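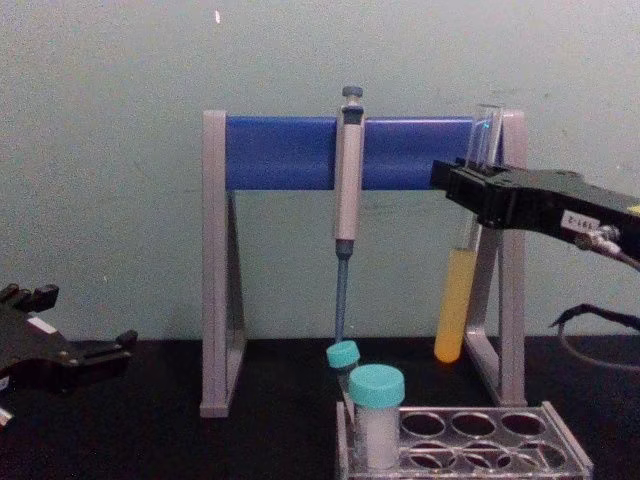 Pipette stand, blue bar, one single-channel pipette.

Bench notes: storing pipettes upright

For most of last year the pipettes at our bench in Porndale lived in a drawer. I moved them to stands in January and have been asked twice since why I bothered, so the reasoning goes down in writing.

A pipette laid flat after use can let liquid run back from the tip cone into the shaft. Once it reaches the piston seal you get corrosion, sticky travel and, eventually, volumes that drift. Hung vertically, any residue stays at the bottom end. Take the tip off first regardless. A stand does not excuse leaving a used tip on.

The stand is a plain design: two grey metal A-frame legs with flat feet, and a rounded blue bar across the top. The collar near the top of the handle hooks over the bar. I prefer this to the carousel type, which Marisol Bedoya still uses and which needs clear space on every side. A straight bar can go against a wall.

Clearance is the point people miss. With a long shaft the lower end hangs close to the bench, and a small screw-cap tube standing underneath takes up nearly all the gap. Keep tubes out from under the bar, or at least look before unhooking. Lift the handle up and forward. Pulling straight out drags the collar and marks the bar.

Settings. An adjustable pipette should go back on the stand at its maximum volume, which leaves the spring under the least tension. Opinions differ on how much this matters with newer models. I do it anyway.

Cleaning is 70% ethanol on a wipe for the bar and handle, weekly. The black bench top shows dried salt very clearly, so the feet get moved and the patch beneath them wiped at the same time.

Calibration. We check gravimetrically, 5 weighings per volume, with the water and the pipettes left in the room overnight beforehand. Socorro Correa keeps the sheet. The next round is due in September 2025, and I will post the figures for the two oldest pipettes when she has entered them.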